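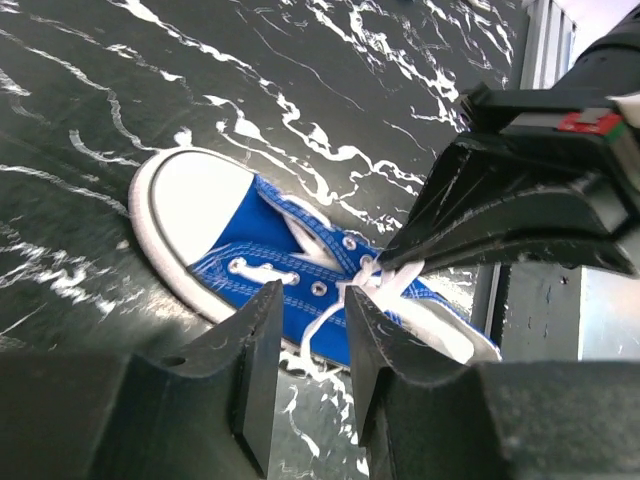 Le nettoyage des chaussures en toile dépend avant tout de la teinture et de la colle, deux éléments que l'eau chaude dégrade plus vite que la saleté. On travaille donc à l'eau froide ou tiède. Une tennis basse en toile bleue supporte mal l'eau de Javel, même diluée : la couleur vire par plaques et le défaut est irréversible. Sur un plan de travail noir veiné de blanc, les projections de bicarbonate se repèrent mal entre les veines ; poser une serviette claire avant de commencer.

## Préparation

- Retirer les lacets et la semelle intérieure.
- Brosser à sec, du talon vers la pointe, avec une brosse à poils souples.
- Dégager la terre des rainures avec un bâtonnet en bois.

Les lacets blancs se lavent à part : 50 g de percarbonate dans cinq litres d'eau à 40 °C, une heure de trempage, puis deux rinçages. Ne pas dépasser cette dose — le coton jaunit au séchage s'il reste du produit dans la tresse.
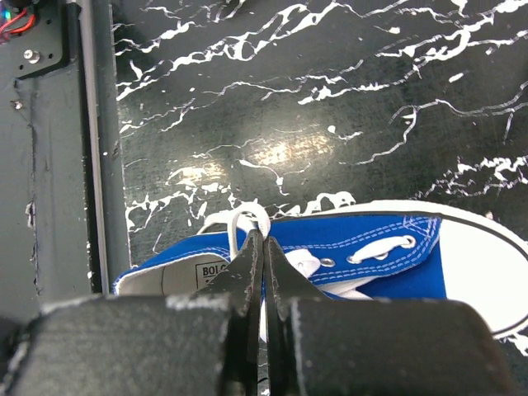
## Toile

Savon de Marseille sans glycérine, frotté directement sur la brosse humide. Procéder par petites zones et essuyer la mousse au fur et à mesure avec un chiffon de coton. Les coutures retiennent le savon : y passer deux fois le chiffon rincé. Une auréole vient presque toujours d'un rinçage partiel, auquel cas il faut réhumidifier tout le panneau, d'une couture à l'autre.

## Caoutchouc

Pâte de bicarbonate (trois volumes pour un volume d'eau), vieille brosse à dents, gestes circulaires. Pour les traces noires, gomme blanche d'écolier. L'acétone est à proscrire : elle ternit la surface et attaque le collage de la semelle.

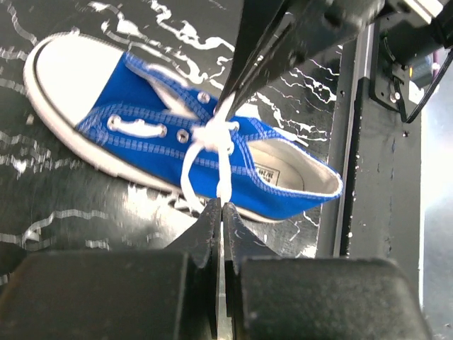

## Séchage

Bourrer de papier absorbant non imprimé, à changer au bout d'une heure, puis le soir. Laisser sécher à l'ombre, dans une pièce ventilée, loin du radiateur. Compter une nuit en été, deux en hiver. Les œillets métalliques s'essuient tout de suite : une goutte qui stagne peut laisser un cerne de rouille sur la toile.

Relacer seulement quand la languette est sèche à cœur — la pincer entre deux doigts pour vérifier.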